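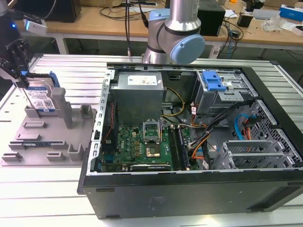

Test cell for the gripper comparison: desktop tower, fixture tray, two arms. June 2020.

Stop ranking grippers by force

Gripper comparisons usually open with a table of closing force, stroke and payload. I have built such tables and no longer think they should decide a purchase for disassembly or assembly of computer hardware. A hard drive does not need much force. It needs contact in the right place, at the right angle, with clearance for everything behind the contact.

We ran two finger sets, the Bravo and the Tukard, on the same arms with the same Bastanine controller. Each set got 50 attempts at a drive pick from the fixture. On paper the Tukard wins, with a higher force rating and a wider stroke. On the bench it spent much of its time avoiding things. Its plates are 16 mm wider at the knuckle, and inside an open tower that width has to go somewhere: a drive cage, a cable bundle, the rim of the case. The planner kept finding longer paths, and cycle time went up with them.

Approach angle matters more than either number. A drive seated in a recess leaves little choice about where the fingertips can go, and a finger that grips well from one side can be useless from the other. I would like vendors to publish the cone of usable approaches for a standard part. None of the data sheets I have on file does this.
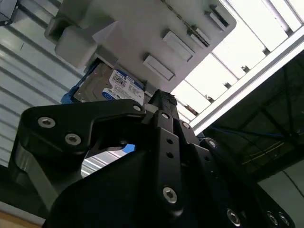 Wrist cameras

The second complaint concerns cameras. A wrist camera is sold on resolution, but the gripper decides how much of that resolution reaches the part. If the plates block most of the view, the extra pixels record black metal and screw heads. I would take a plain sensor with a clear line to the fingertips over a better one mounted where it was easy to bolt on. 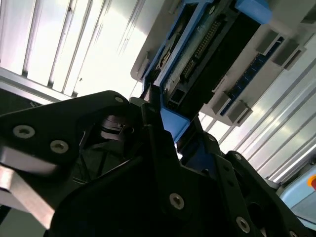
Jérémie Vidal disagrees with me on this. His position is that a fixed overhead view can locate the part and the wrist view is only needed for the last 66 mm. He may be right for drives. For small modules with exposed pins I want both views, and I want to see the contact edge until the fingers stop.

My proposal is modest. Report blocked view as a percentage, report knuckle width, and report 300 consecutive cycles on one part with every retry logged. Leave force at the bottom of the sheet.

Contact the author | Copyright Hà Automation Notes | Back to top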